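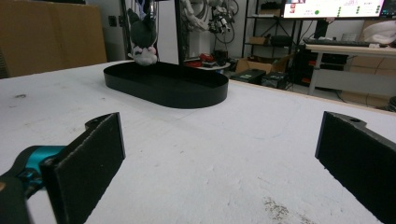

Why Do We Sort Toys into Trays?

When toys are all over a table, it is hard to find the one you want. A tray gives them a place to go. Its low walls keep small things from rolling away, and you can still see everything inside.

Start with one kind of toy. Soft toys, also called plush toys, are a good choice. They are made of cloth with fluffy filling, so they are light and easy to lift. Hold the toy over the tray, lower it slowly, and let go when it touches the bottom. If you drop it from high up, it may bounce out or land on the floor.

Does it matter which way up the toy goes? Not for the toy. But if the face points up, you can tell who it is right away.

Next, do the blocks, and then the cars. Use a different tray for each. Five toys are plenty for a small tray. If one sticks out over the side, find a bigger tray or a box.

When the table is clear, wipe it with a damp cloth. Some stains need a second wipe.

Written by Xiomara Halvorsen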